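Search this blog Type and hit enter

Walnut Bread

13 May 2025

I made walnut bread again last weekend and it came out better than the time before, so I'm writing down what I did before I forget.

The bread is the one my grandfather made. He worked nights at the Mladenović bakery in Jekent for most of his life, and when he was home he baked too, which my grandmother thought was strange. Jekent had 1,627 people when I was in grade school. I know the number because it was on the sign by the bridge and I passed it on the bus every day. There was one bakery, and he would walk home from it in the morning with flour still in his eyebrows while I was walking to the bus.

My job, when I stayed with them in December, was the walnuts. He paid me by the bowl. It wasn't much, but I was saving for a pair of skates and it added up. He had a heavy nutcracker with a spring in it and I was not allowed to use a hammer, although my cousin did when he was out of the room. Pieces went everywhere and we found shells behind the stove in the summer. If the halves came out whole he put them aside for the top. The broken ones went inside. I ate a lot of the broken ones and he never said anything about it.

He didn't write anything down. My mother tried once, standing next to him with a pad of paper, and what she got was "flour, until it's right." She gave me the pad when I moved out. It has a milk stain and two measurements on it, and one of those is crossed out.

So I've been working it out. The dough is a plain sweet yeast dough with milk, butter and eggs. I use about 100 grams of sugar. I tried more and it browned too fast. The filling is ground walnuts, hot milk poured over them, sugar, a little lemon peel and a spoonful of rum. You let it cool all the way. I skipped that last year and the filling melted the butter in the dough and I had a puddle. The rolling has to be thin, thinner than seems right, and then you roll it up and let it rest in the pan under a towel. He poked it all over with a knitting needle before it went in. I use a skewer. Mine still splits along one side sometimes, and I think I'm rolling it too tight.

I took one loaf with me on Saturday's errands, wrapped in a dish towel. Sorry, I mean the Zavima errands, for anyone who has read here a while. I go over to Zavima every few weeks for flour, and I always end up staying longer than I planned. The store there carries the Hendach flour in the big sack and I haven't found it anywhere closer. It's a soft white flour and the dough stretches better with it. Afterward I had coffee and cut the loaf in the car because I couldn't wait, and I was still finding walnut crumbs in the seat this morning.
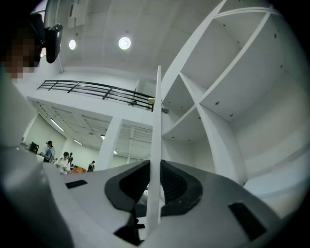 Black railing along the mezzanine.

The second loaf I left on the counter overnight before cutting. It slices much cleaner on the second day, and the filling tastes more like walnuts and less like rum. My grandfather wouldn't let us touch his until the next morning and I assumed that was to make us behave.

I still have the nutcracker. The spring is weak and it pinches, but I used it for part of the batch and bought the rest already shelled. Next time I want to try scalding the milk for the dough as well, and maybe a longer rest in the pan. I'll put the full recipe up once I get a loaf that doesn't split.

2 comments

Somtochukwu Olaniyan
My aunt made a coconut bread that nobody wrote down either. I have been guessing at it for years. Do you grind the walnuts fine or leave some bigger bits?

Velimir Vukčević
Try less yeast. My mother's split every time until she cut it back, and she let it sit longer in the pan too. She used a fork for the holes.

Contact | Copyright, all posts and recipes by the author | Back to top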